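Lonia: Tides, a terrain and weather add-on for block-building worlds

Version 2 / Single purchase / Works in solo worlds and on hosted servers

Hi, and thanks for stopping by! I make Lonia on my own at Skusetti, which is a grand name for a desk and a kettle, and Tides is the add-on I always wanted as a player. I love building by the sea, but the sea in these games just sits there. You put up a nice little harbor, the water stays at exactly the same block forever, and your boats look glued down.

What it does

Tides makes the water near the shore rise and fall over the course of a game day. Beaches get wider in the morning and narrower by evening. Rock pools fill up and empty out again, and small stuff gets left behind in them (shells, weed, now and then a coin if you've turned coins on). Rivers aren't touched, and neither is anything you've marked as dry land with the boundary post. Please do use the boundary post! I flooded my own storage cellar testing this, twice, and I wrote the thing.

There are 34 new shoreline blocks, from wet sand to barnacle stone, and 4 tide settings: Still, Gentle, Full and Storm. Gentle is the default and it's where I'd leave it until you've seen how your coast behaves. Storm is a lot of fun on an island map and pretty rude on a server where other people have docks.

The starter map

You also get Lollorano, a ready-made fishing town with a long curved bay. I built it by hand over one very gray February and I'm still fond of it, crooked lighthouse and all. The houses are empty so you can move right in. If you'd like somewhere colder there's Kjærgaard, a smaller map that's mostly cliffs and mud flats, and better for testing farms that run on moving water.

Price

199 credits in the store, and that covers every later update to Tides. If you already own the first version, the new one shows up in your library by itself. Restart the game if it doesn't.

Before you install

Back up your world. I know everybody says so, but water is hard to put back once it has gone down a mine shaft. Load the backup, switch Tides on, stand on the beach through a whole game day and watch where it goes. 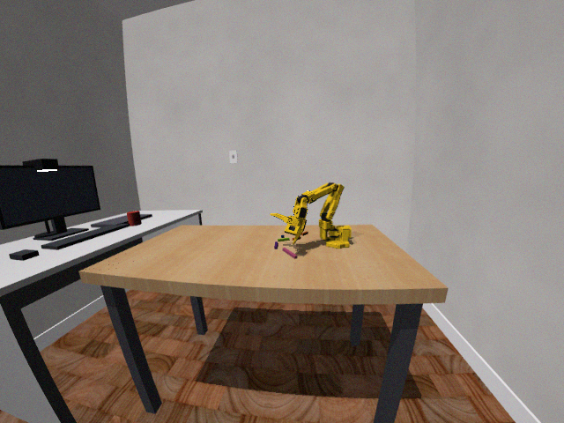
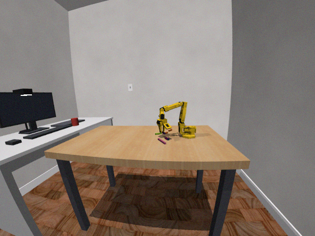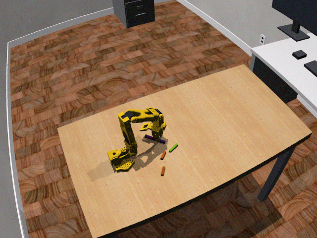

Things people ask me

Will it slow my game down? A little, on older computers, mostly when you fly along the coast very fast. Setting the tide range to Near helps a lot.

Can I remove it later? Yes. Set the tide to Still first, wait for the water to settle, save, and then take it out. The shoreline blocks turn back into plain sand and stone.

Do fish follow the tide? They do now! They used to get stranded and it made me sad every single time.

Does it work with custom biomes? Usually, as long as the biome has its beach set as a beach. If yours doesn't, add it to the shore list in the settings file and reload. I answer messages on Sunday evenings, so send me the biome name and the error text if you get stuck.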